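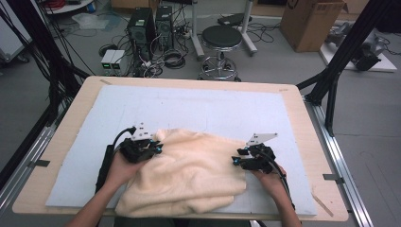

Section 4: House rules for hand-held gripper sessions
By Parvaneh Soltani, February
4 min read

I wrote this section after my first month on the Purudov bench, mostly from notes I'd scribbled on my own hand. It covers soft items: blankets, towels, fleece, anything that flops. Rigid items are in Section 5, and Slamet Teoh looks after that one, so grumble at him about it.

Before you start

1. Read the item card. If it says "start crumpled", drop the item from chest height and leave it how it lands. Please don't tidy it! I did this for a whole morning and we had to bin 39 takes.

2. Put the item on the foam board, with the board well inside the table edges. I like a bit of bare wood showing all the way round, as it tells me straight away if the board has crept.

3. Follow each gripper cable with your eyes from your wrist down to the floor. You want enough slack to reach the far side of the board and no loop lying where you're going to fold.

4. Pick up the left gripper, then the right. Open and close each one twice with nothing in it.

Caution: keep sleeves, lanyards and long hair away from the gripper fingers. If a strap works loose, put both grippers down before you fix it. Don't try to do it one-handed (we've all tried).

During a take

5. Begin with both grippers touching the item and hold still for a slow breath. Chang-ho Nam trims the takes afterwards and he needs that pause.

6. Move at the speed you'd fold your own washing. A take should come in under 60 seconds. If you're past that, finish the fold anyway and mark it "long" in Odow.

7. Pinch the cloth, lift, then move. Dragging a fuzzy fabric sideways pulls the board along with it, and a board that has moved more than a finger's width means the take doesn't count.

8. If you drop a corner, pick it up again and carry on. Dropped corners are useful — leave them in.

Note: no bare fingers on the item between the start pause and the end pause. One quick tug with a thumb looks harmless, but it teaches a move the arm can't copy.

After each batch

9. Rest your hands. My rule is ten minutes off after every batch, longer if your wrists are complaining. Kyung-hwa Yoon set the daily limit at 200 takes per person and I wouldn't go near it on thick fleece.

10. Shake the item out and check the gripper fingers for fluff. Pull any off by hand with the gripper switched off.

11. Write down anything odd, even if it seems silly. "Cable caught on cuff" is a perfectly good note.

Caution: floor cables belong to whoever set up the bench. Don't unplug one to make room for your chair — ask first.

Questions about this section: Purudov bench desk, ask for Parvaneh | © Purudov | Back to top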